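Zorkodow Two-Finger Gripper, Model 305
Service notice: late release (firmware 177)

Sold by Zoridard. Replacement pads in stock – lately, lots of them.

A few 305 units close properly and then take their time letting go. Benjie Gatchalian found it on a bread roll, which was placed on the plate and promptly picked up again. 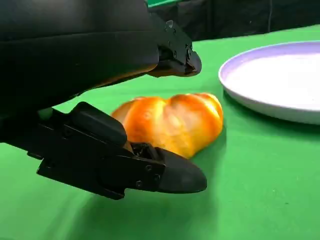
Can I keep running mine until the update arrives?
Only at low speed, with hands outside the guard and the stop button in reach.

Until then, Dindo Sison asks that you set the release delay to 3 and retest with something light. Small pumpkins work well, and they complain less than customers.

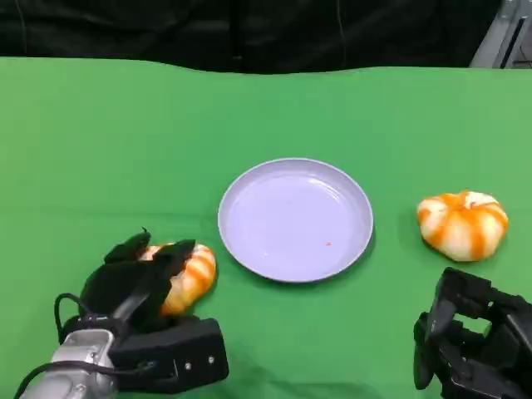
Returns and spares

Send faulty units to the Fajardo depot, pads on, cables off. Hasement mounts ship separately. Allow 2 weeks, or longer in October.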